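**Setting out a shared bench for small glassware work**

**Question** (submitted by Liam Stockdale)

Our centre has one long table with a brown top, used by several groups. Please advise how tongs, a rack and small glassware should be set out, and whether a green cloth may remain on the table during work. The Goodwin guidance sheet is silent on the matter.

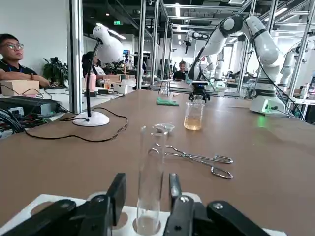
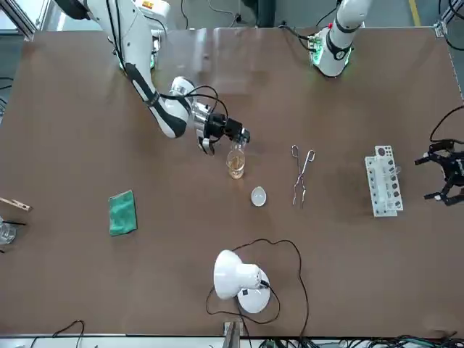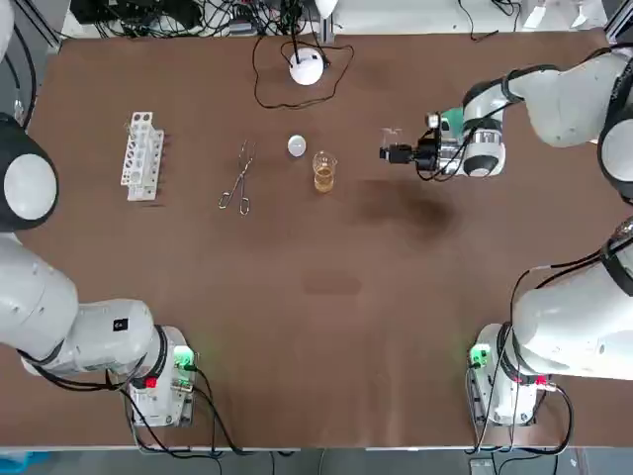
Kollari Help Pages, Issue 27, p. 4

**Answer 1** (Mereana Nepia)

The dish should be placed centrally, with the crucible tongs beside it and the rack beyond them. A folded cloth is acceptable at the opposite side. Beakers that will be moved should be filled to half at most. Any mark on the table top should be entered in the bench log before the next group begins. Lamp leads are to be kept clear of glassware.

**Answer 2** (Jodiment member)

We keep the cloth in a drawer. Racks hold up to 20 tubes here, so ours stays at the back.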